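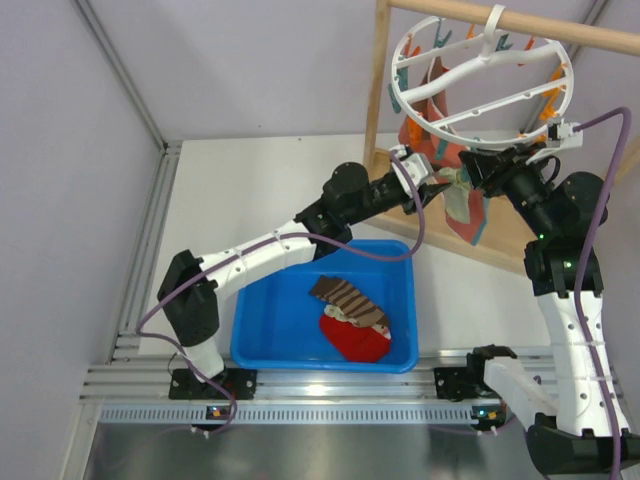 The Katene Manipulation Practicum is a two-semester student project course in robotics held at the Pisamholm technical college. Students work in small groups to program a pair of table-mounted robot arms for household handling tasks, with most of the graded work devoted to cloth. The course is open to students in the third year and above, and it is known on campus by the name of its shared software package, Hekton.

History

The practicum grew out of an evening robotics club that met in the Flastard building. The club built wheeled robots for line-following contests and owned no arms until its adviser, Dennis Obura, obtained funding for a two-arm workcell. Obura proposed that the club's work be given course credit, and the first credited session opened on 16 September 2018. The club continued as a separate group and still uses the cell outside teaching hours.

Early sessions dealt with rigid objects such as cups and wooden blocks. Cloth tasks were added in the second year after a student group chose laundry sorting as its final project. Later groups extended that work, and the course plan was rewritten to make it the standard assignment.

Equipment

The workcell is a light-walled enclosure with a white tabletop. Two arms with black joints and white links are mounted on rails along the front, each carrying a gripper with dark fingers. Purple cables run outside the links. Cable slack is set by the students during setup and checked before each run — a short cable limits wrist rotation, and a long one can catch on the stand.

The props for the hanging task are a blue plastic bin, socks and other small cloth items, and a round white clip hanger with teal and orange clothespins. The hanger hooks over a light wooden rod held by a wooden stand. Because it hangs from a single hook, the ring can swing and turn when a gripper touches it.

Assignments

The first semester covers calibration, joint limits, and single-arm picking. Each group records 200 attempts at lifting one sock from the bin and reports the result by starting pose. Attempts in which two items are lifted together are entered as failures.

The second semester requires both arms. The usual sequence is as follows:

One arm takes an item from the bin and raises it clear of the rim.
The second arm grips the item at another point, so that it can be turned or spread.
The item is brought to the ring and held near a free clothespin.
The clip is opened and closed over the edge of the cloth.

Groups may change the order or assign the steps to either arm. The two-arm grip is regarded as the hardest part of the programming, as both grippers must move through the same small space while the cloth changes shape between them.

Data and software

Hekton stores joint positions, gripper state, and camera images for every run. Groups add their runs to a common archive at the end of the year, with failed runs included and labeled. The archive held 2404 runs at its last published revision, of which 2000 were two-arm runs. Students may train control programs on the full archive but must test them on items excluded from it.

Assessment

Grades are based on a written report, a code review, and a supervised demonstration. The demonstration allows 2 restarts. A group that uses both may still pass on the strength of its report. Items are placed in the bin by the examiner, and students may not move them by hand once the run has begun.

An item counts as hung if it stays on the ring after both grippers have moved away. Position on the ring is not graded, nor is clip color.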